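How many simulated demos before it's worth training?

Gökçe
I'm collecting examples in a simulated kitchen so a two-armed robot can learn to fetch things from cupboards. I've got 191 runs saved so far, all driven by me with a pair of hand controllers, mostly after tea. My mate Gedov reckons I need 3000 before I even bother training. Is he right? Also, do I keep the bits where the gripper is open and just moving about? Two views from my latest batch:
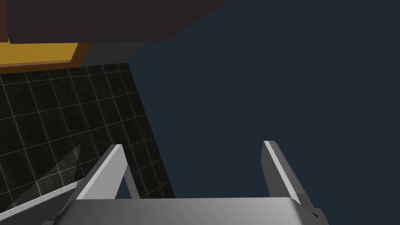
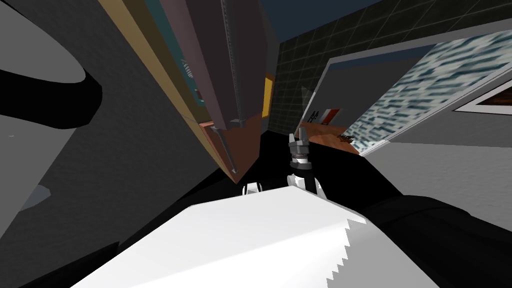
Gripper empty in both, dark tiled wall behind.

Arnaldo Tavares
I'd train now, if only to find out what's broken! I waited until I had 1000 on my first go and then found I'd been saving the arm positions one step late - the whole lot had to be redone. Keep the empty moves, by the way. The robot has to learn how to get to the cupboard as well as what to do once it's there. I only trim the long pauses at the start where I'm faffing with the controllers.

Rivis
3000 is way over the top for one cupboard. Just copy the ones you've got and flip them left to right, job done.

Irkarholm
Careful with flipping - with two arms you have to swap the left and right commands over too, and the handles end up on the wrong side. I'd sooner record more with the start position moved a bit each time. Keep 2 or 3 dozen runs back for testing.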